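20th March
Renetau capture bench, drawer task — wrist pose fault

Picking up from the note on the Conmont rig. The replay failure on the drawer-organizing set is a tracking problem and has nothing to do with the arm. Writing down what was checked so it does not get checked again.

Symptom

Replay of the human demonstrations on the Bhuiyan arm stopped with a protective stop during the reach into the drawer. Commanded wrist position jumped sideways between two consecutive samples while the gripper was already below the desk top. The arm tried to follow, touched the drawer side and tripped the force limit. No damage to the arm. The test drawer has a dent in the lacquer on the inside right wall.

The stop worked as configured. The command should never have reached the arm, and that is the part I care about.

Ran the same file again at 20 percent speed with the drawer taken out. Same jump, same sample. Took the arm off the bus and played the file into the simulator: same again. So the fault is in the recorded data. Controller, drive firmware and force threshold are cleared.

Where the data comes from

Demonstrations are recorded with a head camera and marker bands on both wrists. Band pose is solved from the square markers in view, and the gaps are filled from the sensor on the wrist cable. The operator works through a desk drawer with ordinary contents: remotes, soap, a tube of toothpaste, whatever the task sheet lists. The soap step is one of the better ones for tracking. Both hands work near the front edge of the drawer and the bands stay well up toward the camera.

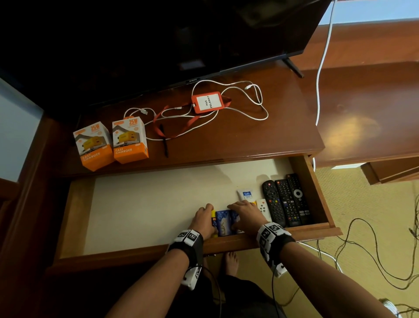

Checks

1. Camera calibration. Re-ran it with the flat board. Residual is inside the limit and matches the value stored with the session. Not the cause.

2. Clock offset between camera and wrist sensors. Tapped both bands on the desk and compared peaks. Aligned to within one sample. Not the cause, although the offset is only measured at the start of a session and we have no idea what it does later.

3. Marker dictionary. The solver config listed the Fanholm band set as well as ours. Left over from September, when both sets were in use. With both loaded, the solver can accept a partly hidden marker as a valid one from the other set. Removed the Fanholm entries. The number of bad jumps went down but did not go to zero.

4. Single-marker solutions. Filtered the log for samples where pose came from one marker only. Out of 1,246 such samples in the session, all of the remaining jumps are in this group. A single flat square seen at a shallow angle has two possible poses that fit the corners nearly as well as each other. The solver picks the one with the lower error, and the choice can flip from one sample to the next.

5. Gap filling. When the pose flips, the filter ought to reject it against the wrist sensor. It did not. The rejection gate opens after 300 ms without a good camera pose, so that the track can recover after a real loss. During a long hold the camera sees the band badly for longer than that, the gate opens, and the next pose to come in is accepted whatever it says.

Items 4 and 5 together are the fault. Item 3 made it more frequent.

Reproducing it

Replay on the bench is slow, so I went through the recordings for holds of the right type. Remote handling is where to look. The hand lies flat over the remote with the fingers forward, the wrist turns a little, and most of the pattern ends up facing somewhere other than the camera. Two remotes next to each other, one hand on each, is a useful test because both tracks can be compared over the same stretch of time.
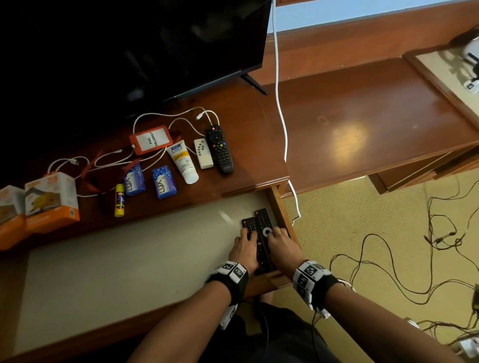 For the offline test I cut segments of this kind and fed them to the solver with the gate time as the only variable. With the gate at 300 ms the flips get through. With the gate at 500 ms most of them are held back, but recovery after a real loss is late and the track lags when the hand comes out of the drawer. Changing the gate time alone only moves the problem.

What does work is keeping both candidate poses for a single-marker view and choosing the one that agrees with the wrist sensor's orientation. The gate stays where it was. No flips on the test segments, left or right. I have not run it on the full session yet.

Cables

Looked at these too, as a loose connector gives a similar trace. The wrist cables run down from the bands and there is more loose cable on the carpet by the desk. Pulled and flexed each connector with logging on and found no dropouts. Still do not like cable on the floor next to a person leaning over an open drawer. It wants a clip at the elbow and a tie at the desk leg. Separate job.

Safety side

A recorded trajectory went to a powered arm with no plausibility check between them. The force limit is the last line and it was the only one. Until the items below are done, no replay of human recordings on hardware — simulator only.

— Step limit on commanded wrist position, checked on the whole file before the arm is enabled. Reject the file, do not clip it.
— Same for orientation. A flipped pose can show a small position change and a large rotation.
— Log which markers contributed to each sample. I had to rebuild this from video and it cost most of the morning.
— Solver to refuse to start if more than one band set is loaded.

Open

The left band shows more single-marker samples than the right. Could be how it was strapped on, could be the way the left hand is used in this task. Swap the bands on the next session and compare.

Old sessions recorded with the Fanholm entries still loaded need to be solved again. Raw video is on the Conmont disk, second partition. Do not delete the old pose files until the new ones have been compared.

Dent in the test drawer left as is. Marked with tape.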